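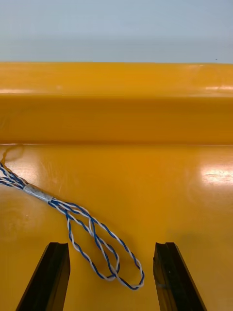 Twisted blue and white cable with crimp sleeve

4.2 Preparing the cable

1. Lay the cable flat and check the sleeve. Strands must not be nicked – replace the cable if they are.
2. Line the Nurnlow tray with white paper.
3. Place the round red board and the loose wires on the paper, side by side.

Caution: Disconnect power before handling the board.
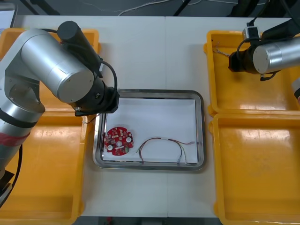

4. Leave for 30 minutes at room temperature, then fit the wires.

Note: Spare sleeves are part no. 108.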